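Suvell Home Help
Community Forum > Flooring > Luxury Vinyl Plank

Acclimating plank flooring before installation in a room with an existing tile floor

Posted by Elsa Aasen

I have ordered Prunico vinyl plank for a ground-floor room and wish to confirm the correct procedure before the installer arrives in June. The order confirmation states that the cartons must be acclimated, but it does not say whether this must take place in the same room or whether any part of the house is acceptable. The room measures 23 feet on its long side and is currently finished in ceramic tile, which I intend to leave in place.

My second concern is the grout lines. The showroom advised that they need no treatment. The installer has said that he will not begin until they are filled. 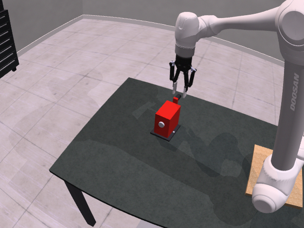 I would also like to know whether the baseboards should be removed or whether quarter round may be fitted in front of them. The baseboards are original to the house and have been painted many times, and I would prefer to keep them if the finished edge will be acceptable.

Replies

Ksawery Żak

Please refer first to the installation sheet packed inside the carton. Where it differs from anything written on this page, the sheet governs, as the warranty is tied to it.

With regard to acclimation, the cartons should be kept in the room where the flooring will be installed. A garage or an unheated hallway is not suitable. Lay the cartons flat, unopened, away from heating vents and direct sunlight, and keep the room at its normal living temperature for the full period given on the sheet. The temperature should also be held steady during the work and afterward.

With regard to the grout lines, your installer is correct to raise the matter. A click-together plank is thin enough that a wide or deep joint beneath it may show through in time, and the locking edges may flex when walked upon. The usual order of work is as follows.

1. Check every tile for movement. Loose or hollow tiles should be reset or removed and the space patched.

2. Clean the tile with a degreasing product and rinse it well. Wax or soap residue will prevent the filler from bonding.

3. Fill the joints with an embossing leveler or a cement-based patching compound approved for use over tile. Draw it across with a flat trowel and allow it to dry fully.

4. Lay a long straightedge across the floor in several directions. Sand down ridges and fill low areas until the floor meets the flatness limit stated on the sheet.
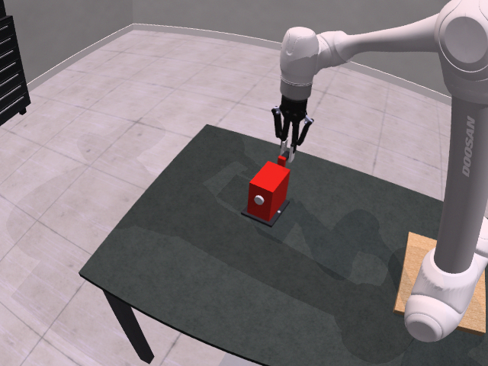 5. Vacuum the floor, then begin laying from the longest straight wall, keeping the expansion gap at all fixed points, including door frames and pipes.

Please do not add a foam underlayment if the plank already has a pad attached. Two cushioned layers will allow too much movement at the joints.

Bilero

Agree with the above on the grout. We did not fill ours and the lines could be seen by winter.

On baseboards: leave them. Quarter round is an accepted finish and old painted baseboard often splits when it is pried off. Nail the quarter round into the baseboard and never down into the floor, or the planks cannot move. Score the paint line first if you do decide to take them off.

Engström

It is advisable to check door clearance as well. The tile remains in place, so the new floor will raise the finished height, and an inward-opening door may need to be trimmed. Place a loose piece of plank on the tile and swing the door over it before the installer arrives. A reducer strip will also be needed wherever the new floor meets a lower one, and these are generally ordered separately from the planks.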